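Home Routes Boats Packing FAQ Contact

Frequently Asked Questions: Taking the Slow Boat to Tudau

Last updated 2019-02-08

We get the same questions every week, usually from people who are already at the dock. Please read this before you get to the dock.

How long does the trip from Gurkgate to Tudau take?

The timetable says 7 hours. We have done it in seven hours once, with the current behind us and nobody waiting at Massawe. Plan on ten and bring a book you don't mind getting splashed.

Where do I buy a ticket?

At the green window in Gurkgate, next to the place that sells fishing line. A one-way ticket is 389 in local money, cash only, and the window would like it in small bills. If you hand over a big one you will be sent to the fishing line place to buy something, which is how we came to own so much fishing line.

There is no online booking. There is a website with a button that says "Book Now," and it plays a short tune.

Is there a private boat instead?

Yes, for 1,330, and you can split it between as many people as will fit. It leaves when you say so and skips the stop at Massawe. You'll miss the fried plantain there, and you may want to think that over before you spend the extra.

What should I pack?

Less than you have now. Bags go under a tarp at the front, and the tarp has opinions about which bags it covers. Put anything that matters in a dry sack and keep it on your lap. You want a hat with a strap, a light jacket, sunscreen, and twice as many socks as seems reasonable.

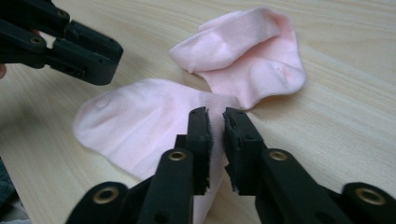
Sandals are fine on board but a mistake at Pundbridge, where the landing is a plank and then a good deal of mud. Closed shoes you can rinse off are better. If you own only one pair, wear the sandals and accept what comes.

Can I bring a bicycle?

You can. It rides on the roof and costs half a ticket, or a full ticket if the man loading it has to lift it twice. Take the pedals off first. He will ask you to, and he will watch you do it. 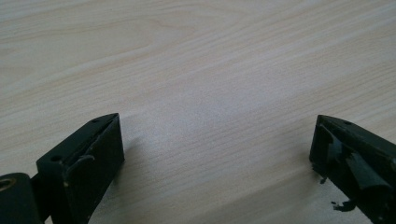
Is there food on the boat?

There's a kettle. Tea is included and comes with the sugar already in it. For anything more, wait for Massawe, where the boat stops long enough for lunch if you know what you want and don't sit down. Take the plantain and the grilled fish. Leave the sandwiches, which were on the same shelf the last time we came through.

Will I get seasick?

It's a lake, so the boat crew will tell you no. They have never asked us.

The first stretch is sheltered and flat enough to write postcards. After Pundbridge the wind comes around the point and everyone stops talking. Sit low, in the middle, toward the back, and keep your eyes on the far shore.
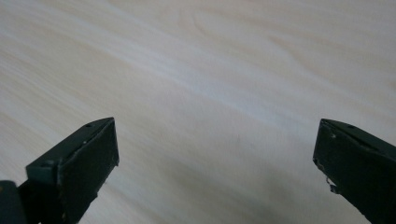
Ginger candy helps some people. The pharmacy in Gurkgate sells tablets that work very well, in the sense that you'll be asleep by Massawe and will have to be woken up in Tudau by someone stepping over you. Take half of one.

When is the best time to go?

October, if you can manage it. The rains are mostly finished, the hills are still green, and the guesthouses haven't yet remembered to raise their prices. In the windy months the afternoon boat is canceled more often than it runs. Take the morning one.

Where can I do laundry in Tudau?

Up the steps from the dock, second lane on the left, blue door. It's charged by weight, and they weigh it wet if you let them. Clothes come back the next day, folded beautifully, and nearly all of them are yours. Small items are best washed in the sink at your guesthouse and counted afterward.
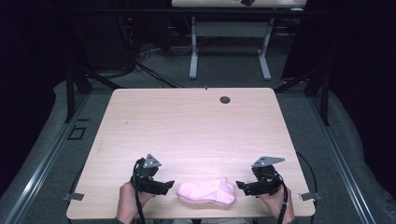

Pink sock on a light wood-grain table.

Do I need to book a room ahead?

Only for the night of the market. The rest of the year there are 10 guesthouses and plenty of empty beds, and several owners will be at the dock to tell you about theirs. Walk past the first two. Ask to see the room, then ask to see the shower, then ask to see the shower running.

How do I get back?

Same boat, same price, opposite side for the sun. The return ticket is sold on board, so there's no window and no fishing line.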